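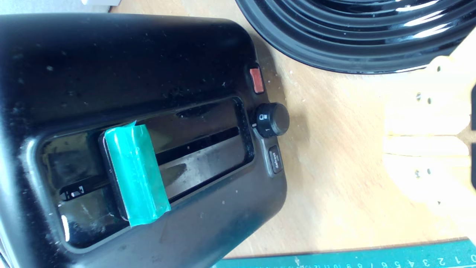 A resident of the ground-floor kitchen objected at the first meeting that the crumbs were a matter of manners and had nothing to do with design, and that no amount of measuring would get anyone to pull out a tray. The objection was noted and the project went ahead with a narrower question: which parts of a shared toaster are hard to find, hard to read or hard to clean, and what can be done about them without opening the casing.

Marking and Cleaning of Shared Toasters
Project report, Kitchen Products module
Student house at Belay

1. Background

The toaster in the ground-floor kitchen at Belay is a black two-slice model with a glossy plastic housing. Glossy black plastic shows crumbs and dust very clearly, and it also shows scuffs, which cannot be wiped off. The slide lever is black as well. Against a housing of the same colour it gives little contrast, and residents coming to the kitchen early in the morning reported pressing the wrong part or feeling along the body for it.

The browning control is a round knob with ridged edges. The ridges are a good feature, as the knob can be found and gripped by touch. The symbols printed next to it are white and small. A small dark button carries faint lettering, and in the questionnaire several residents wrote that they had never used it or had taken it for part of the housing.

The upper-floor kitchen has an older toaster with a brushed metal body and a white lever. It was kept in the project for comparison.

2. Method

The project ran for 8 weeks in spring, starting in March. A paper log was fixed to the wall beside each toaster. Users entered the number of slices, the setting on the knob and any difficulty. Over 1,437 slices were entered in the two logs together. Entries with no setting filled in were kept for the total but left out of the comparison of settings.

Three changes were tried on the black toaster:

Coloured tape on the lever tab. A teal-green tape was chosen because it stands out against black and does not look like a warning. It was wrapped around the tab and folded over on itself.

A card on the cupboard door showing the knob symbols at a larger size, with a short explanation of each.

A fixed cleaning routine, done with the plug out and the toaster cold. The crumb tray was emptied into the food waste, the outside was brushed with a dry pastry brush, and the top was wiped with a barely damp cloth. Water was kept away from the slot.

The metal toaster was given the cleaning routine only.

3. Materials

Two tapes were compared before the main period. The Oltotus tape was an opaque paper tape with a rough surface. It took pen well but picked up grease, and the edge turned grey within a week. The Ametti tape was a thin translucent film. Its colour was brighter and it could be wiped, but it wrinkled when wrapped tightly round a narrow tab and the corners tended to lift. The Ametti tape was used for the main period because it could be cleaned in place.

Neither supplier gave a temperature limit on the packaging. The tape was therefore kept to the outer part of the tab and checked at each cleaning for softening or smell. Neither was found. This should not be read as a general statement that tape is safe on toasters. A moulded lever in a contrasting colour would be the proper solution.

4. Results

4.1 Lever

Complaints about finding the lever stopped in the log after the tape was fitted. One user wrote that the tape felt unpleasant to press where the corner had come up. The tape was replaced once, at the halfway point, and the same corner lifted again. Cutting the corners round before wrapping would probably help, but this was not tested.

4.2 Controls

The card had a smaller effect than expected. Use of the defrost function rose in the first fortnight and then fell back. Most users had one setting for the knob and returned to it regardless of the bread. On the black toaster this was 3, and on the metal one it was 2. The two scales are not equivalent, and a slice of the same white loaf came out darker from the metal toaster at the lower number.

4.3 Cleaning

Crumbs inside the tray were reduced by the routine. Crumbs on top of the housing were not, as they came back with the next use. The rim of the recessed panel round the slot was the worst place, and a cloth pushed the crumbs along it without lifting them. The pastry brush worked better. On the metal body the same quantity of crumbs was less visible, and residents rated that toaster cleaner even on days when its tray held more.

5. Discussion

Visible dirt and actual dirt were only loosely related. A gloss black finish asks for wiping far more often than the tray asks for emptying, and residents who had just wiped the top tended to treat the toaster as clean. The tray is the part that matters for smoke and smell. Any notice in a shared kitchen should name the tray first.

The logs depended on users filling them in. Late-night use is almost certainly missing, and the written difficulties came mostly from the same handwriting.

6. Further work

A lever cap in moulded silicone, pushed over the tab, has been drawn but not made. A matt housing panel from the Kukari test set could be placed beside a gloss one under the same kitchen lighting to compare how crumbs show.

Report handed in Sun 3 September.

Related reports
Kettle lids and steam: opening with one hand
Fridge shelf labels in shared houses
Washing-up bowls, drainage and worktop space
Kukari panels: scratch marks on matt and gloss plastics

Comments

Reader: We had nail varnish on our lever for years and it never lifted. It did discolour. Did you consider paint?

Reader: Section 4.3 matches our kitchen. The top gets wiped daily and the tray is full. Was the metal toaster's tray the hinged sort or the sliding sort? Ours is hinged and drops everything on the worktop.

Reply from the author: Sliding, on both. Paint was ruled out because the toaster belongs to the house and had to be returned as it was.

Reader: Please put the knob settings in a table next time. I had to read 4.2 twice.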